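十一月去了一趟Pomimcombe,看那里的果库开放日。出发前在网上几乎找不到中文的介绍,只有主办方一页很旧的说明,停车场的位置还写错了。回来后把路线、看到的东西和一些价钱以外的事情记一下,给以后想去的人参考。我对种果树是外行,家里阳台上有一棵柠檬,养了几年没有结过果,所以技术方面的内容以果库里的说明牌和讲解为准,我听错的地方也可能有。

## 怎么去

Pomimcombe在一条窄山谷里,没有火车站。最近的车站是Prenville,从车站坐班车进谷,路上要60分钟。时刻表上写的时间比这个短,但中途有一段单行路,会车要等。回程也差不多是这个时间。

班车从Prenville站的北出口发车。出站以后不要跟着“市中心”的牌子走,那是南边。北出口很小,在自行车棚旁边,门上没有字。我前一天晚上到,住在车站附近,第二天早上七点多先去认了一遍路,发现候车亭里贴的时刻表是夏季的,冬季的那张贴在侧面玻璃上,要绕过去看。冬季早班车少一趟,如果按夏季的表去等,会在冷风里多站很久。

车票上车买,可以刷卡。司机会问在哪一站下,说“果库”就行。站牌上写的是Langat桥,过桥以后还要走一小段上坡。Langat是那条河的名字,水很浅,桥下能看见石头。桥头有一间公厕,果库里面的厕所排队很长,建议在这里先解决。

开车去的人要注意,导航会把车带到果库的货运门。开放日那天货运门不开,得掉头回到桥边,从对面的草场进去停车。草场前一天下过雨,入口处的泥很深,我看到好几辆车在那里打滑。穿的鞋也要考虑到这一点。

## 果库是做什么的

Ulwood果库是谷里的果农合在一起用的仓库,主要存梨,也存一部分苹果和榅桲。各家果园采下来的果子送到这里过秤、分级、入库,冬天到春天再分批卖出去。平时不对外开放,每年只有收完晚熟梨以后开一次。

入口处发一张折页,正面是平面图,背面是果农名单和品种表。平面图上的编号和门上的编号对不上,大概是用了旧版。我后来就不看图,跟着地上的粉笔箭头走。

参观的顺序是先到收货棚,再进分级间,然后是冷库,最后到后院的老果园。后院出来就是集市。也可以反着走,但冷库那道门是单向的,反着走要从外面绕。上午人多,十点到十一点半之间收货棚里基本走不动,中午大家去吃饭,人就少了。我是先去的老果园,等人少了再回来看前面的部分,觉得这样安排比较省事。

## 收货棚

收货棚是三面有墙、一面敞开的大棚子,地面做了坡度,水会流到中间的沟里。讲解员先讲过秤。以前用的是台秤,一次只能放几箱,果农送货要在外面排到桥头。现在用地磅,车开上去称一次,卸完再称一次。老台秤还留着,靠墙放着,小孩可以站上去称体重,旁边有人帮忙拨秤砣。

棚里还讲了取样。每一车都要从不同深度拿出几个果子,测硬度和糖度。测硬度的工具像一支粗笔,在果子上削掉一小块皮,把探头按下去,看刻度。讲解员让大家试了一下,我按出来的数字每次都不一样,他说是按得忽快忽慢。糖度是挤一滴汁到仪器上,对着光看。同一棵树上,朝南的果子和里面的果子可以差很多,这一点我以前没有想过。

梨和苹果不同,梨要在没熟的时候采。如果在树上等到软,里面往往已经坏了。判断能不能采,老办法是把果子往上托到水平,果柄自己从枝上脱开就可以采。现在还是这么教,不过开采的日子会参照硬度来定。采下来以后先冷藏一段时间,拿出来放在室温里才会正常变软。折页上印了各品种需要的冷藏时间,短的两个星期,长的要两个月以上。我在超市买的梨经常外面软了、里面还是硬的,问了讲解员,他说很可能是冷藏的时间不够就拿出来卖了。

## 分级间和装果子的筐

分级间比收货棚暖和,进门要戴头罩。开放日当天不作业,传送带停着,可以走近看。果子先在水槽里漂过去,水的作用是减少碰撞,然后吹干,按大小和外观分开。梨皮薄,果柄又硬,果柄戳到旁边的果子就会留下黑点,所以这里装箱时梨是斜着摆的,果柄都朝同一个方向。

墙上有一排老照片,拍的是从前女工坐在长桌两侧包纸的情形。每个梨用一张薄纸包好,纸上印着果园的名字。现在只有送礼的那一档还包纸。桌上放了一叠纸,可以自己包一个试试,方法是把梨放在纸的一角,斜着卷,最后把多余的纸拧在果柄那一头。我包的那个散开了。

让我意外的是他们花了很长时间讲筐。最早用的是柳条筐,柳条是河边自己种的,筐底垫干草。柳条筐轻,通气,但装满以后不能叠太高,底下的会变形,而且毛刺会划伤果皮。后来换成木箱,能叠,问题是木头会吸水,发霉的箱子会把霉菌带给下一年的果子,要一只只刷洗,再拿到太阳底下晒。现在大宗的入库用大箱,零散搬运和零售用塑料筐。塑料筐冲一下就干净,侧壁开槽可以让冷风穿过去。

开槽也有讲究。开得太大,筐壁发软,果子还会被边缘压出印子;开得太小,中间的果子凉得慢。讲解员说谷里各家用的筐尺寸都不统一,叠在一起常常不稳,果库提过几次要换成同一种,每次都因为谁来出钱没有谈成。展台上放了新旧几种筐让人上手提,柳条的那只空着提起来最轻,木箱最重。提手的位置也很影响手感,有一只木箱的提手开得太低,装了东西以后会往外翻。

我问了一个关于家用的问题:买回去的梨放在什么容器里好。得到的回答是浅的、透气的、只放一层,不要和香蕉放在一起,除非想让它快点软。天天翻看一遍,有一个开始烂就拿走。塑料袋扎紧口是最差的办法。
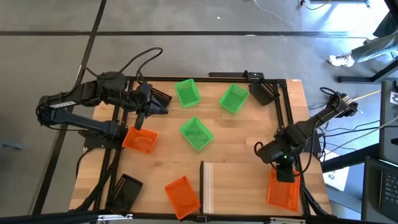
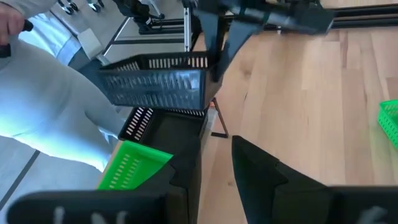

## 冷库

冷库一次放进去一小批人,在门口排队。里面比外面冷,但当天外面也冷,穿着外套不觉得难受。地面有点滑,要慢走。

牌子上写着本季入库3,512箱,比上一季少。原因是春天开花的时候来了一次霜冻,谷底的几家损失比较重,坡上的几家影响不大。冷空气会往低处流,积在谷底,高出一段路,情况就不同。讲解员在墙上的等高线图上把受冻的果园指给我们看,确实都贴着河。

冷库分普通冷藏和气调两种。普通冷藏只控制温度和湿度,气调的那几间还要降低氧气,封门以后人不能进去,只能从小窗看里面。小窗上都是水汽,我没有看清楚什么。门上挂着封门的日期和警告牌,每年都要做一次演练。我旁边有个孩子问里面的梨会不会憋死,讲解员说梨采下来以后还在呼吸,气调是让它呼吸得慢一点。

湿度也很重要。太干,梨会皱皮,分量也会减轻,果农按重量结账,所以对这一点很在意。果库的地上要洒水。冷库里有一股很淡的、有点像酒的气味,讲解员说味道变浓就要检查。我在里面待了十来分钟就出来了,镜片上全是雾。

## 老果园

从冷库后门出去,走过一段石子路就是老果园。最老的一棵梨树栽于1,923年,树干中间已经空了,靠几根木桩撑着,今年仍然结了果。折页上把年份印成带逗号的写法,树前的牌子也是这样,我照抄。

这里的树高,用的是老式的大砧木,采果要架长梯子。新果园都改成了矮树,人站在地上就能够着。老果园现在主要用来保存品种,每棵树上挂一块金属牌,写着品种名和接穗的来源。有些品种只剩下一棵树,所以每年冬天会剪枝条嫁接到别处去,以防树死了就没有了。

当天有嫁接示范,讲了三种接法:舌接、劈接和皮下接。用的是练习用的枝条,不是嫁接的季节,只演示刀法。舌接要求两边粗细一样,各削一个斜面,再各切一道口,互相插进去,用带子缠紧。关键是两边的形成层要对上,哪怕只有一侧对上也能活。刀要很快,削一刀就要成平面,来回修会修出弧度。围观的人可以领一把刀和两根枝条自己削,要先戴上拇指套。我削了四根,没有一根能对得严,示范的人说第一年学的人都要削掉一大捆。

果园里的草没有割,落果也没有捡干净,踩上去很滑。有很多鸫鸟在吃落果,人走近了也不太飞。果园最里面有一条长凳,可以看到对面的山坡和河。那里风大,坐不久,但从那里能看清楚谷地的样子:河边是草场,往上一层是果园,再往上是林子,林子和果园之间有一道石墙。

## 集市和吃的

集市在果库前面的空地上,摊位不多,走一圈用不了多久。卖的东西有鲜梨、梨干、梨酒、榅桲膏、蜂蜜、奶酪,还有果树苗。树苗是裸根的,用湿麻布包着,要带走得当天种或者假植,坐火车来的人就不要考虑了。

鲜梨可以先尝再买。同一个摊上摆着“今天吃”“一周后吃”“圣诞节吃”三堆,用粉笔写在木板上。我买的是一周后吃的,背回家时没有压坏。今天吃的那一堆非常软,咬下去汁会流到袖子里,站在摊边吃完比较合适,摊上备有纸巾。

有一种小而硬的做菜梨,生吃很涩,当地人用来炖。中午的热食就是炖梨配香肠和土豆,用红酒和一点桂皮炖,颜色发红。一份的量很大。另外有南瓜汤和面包,不吃肉的人可以选。餐棚里的长凳不够,很多人端着盘子站着吃。十二点半以后香肠卖完了,后面的人只有汤。

梨酒有甜的和干的两种,干的那种涩味明显,我喝不太惯。酿酒的梨又是另外的品种,果子很小,落地以后再捡起来压榨。摊主说这种树要长很多年才进入盛果期,种的人多半是给下一代种的,所以现在愿意新栽的人很少。他摊上的酒有一部分就来自果库后面的老树。

榅桲膏切成方块卖,配当地的硬奶酪。我买了一块,用蜡纸包着,回家后放冰箱里,吃了三个星期没有坏。梨干有整个晒的和切片的,整个的要泡过才好吃,切片的可以直接吃。切片的那种我后悔买少了。

## 回程

最后一班车下午四点多从Langat桥发出,我提前二十分钟到站,已经排了不少人。那天加了一辆车,所以都坐上了,但不清楚是不是每年都会加。桥头没有遮雨的地方。

回到Prenville天已经黑了,车站里的小店五点关门,火车上也没有餐车,晚饭要自己准备。我吃的是集市上剩的面包和一个梨。

## 几点备忘

- 入场免费,冷库也不另外收费,嫁接练习的刀要押证件。
- 集市上多数摊位可以刷卡,卖蜂蜜的和卖树苗的只收现金。
- 婴儿车在收货棚和分级间可以推,老果园推不动。
- 狗不能进室内,门口有拴狗的栏杆和水盆。
- 讲解只有当地语言,折页有英文版,要在入口处开口要,桌上不摆。
- 折页背面的品种表按采收先后排,不是按字母排,找名字会有点慢。
- 穿防滑的鞋,带一个结实的包。买梨的话在包底垫一件毛衣。

买回来的梨按照摊上说的,单层放在厨房的窗台边,每天按一下果柄旁边的位置。第六天开始软,第八天全部可以吃了,比写的一周稍晚。做菜梨也买了几个,炖了两个小时,颜色没有集市上的那么红,可能是酒放少了。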